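**What we've been up to: teaching from the kitchen table**

I owe you all an update on the grasping work, and this time I have a number I like. If you read the January issue, you'll remember me grumbling about our policy freezing up every time it met a clear bottle. Cans were fine, boxes were fine, but give it something see-through and it would hover there like it was waiting for a bus.

So we changed how we collect. Our old demos all came from the bench at Holtthorpe, with a gray mat, one object at a time, and very tidy lighting. Pierina Sanna kept saying (and saying!) that we were training on the easiest table in the world. She was right. For this round we took the hand-held gripper out to real homes and left the tables pretty much as full as people live with them. We ended up with 400 demos across five homes, each one just a person reaching out, closing the fingers on the bottle, and lifting.

The other change is in the training itself, and it's the part I'm fondest of. We call it Saltesum, and it's simple enough to explain over lunch. Before the policy picks its next move, it has to guess what the view from the gripper will look like a moment later. If it gets the bottle edges wrong, the guess is bad, and it gets nudged. That pushes it to care about bent labels and odd reflections — all the stuff it used to skip over.

On our test set of 113 clear-object grasps, the old policy picked up 30. The new one got 81. I ran that test again with the objects shuffled around because I didn't believe it, and the result held up. It still has trouble when two clear things stand close together, and it's slower than I'd like on the final approach. Skye Innes is working on the speed problem now and has already trimmed the prediction step quite a bit.

We also tried leaving the prediction step out and just using the new home demos. That got us 52, so the messy tables do a lot of the lifting but they don't do all of it. Full write-up is coming, with every failure sorted by type, once I finish the plots.

Gripper's-eye views from one of the homes, with a clear container as the target:

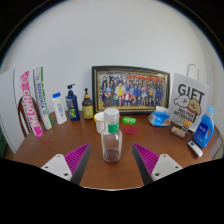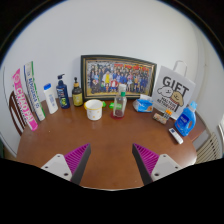
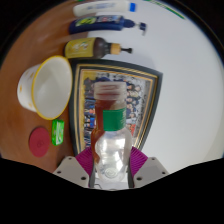
Skye wants me to add that the 81 came from a single training seed, and that four more are running before anyone should quote it outside the group. Fair enough. I'll put the spread in the next issue, and if you have a clear bottle shape you think will break the thing, send it over to Holtthorpe and we'll put it in the test box.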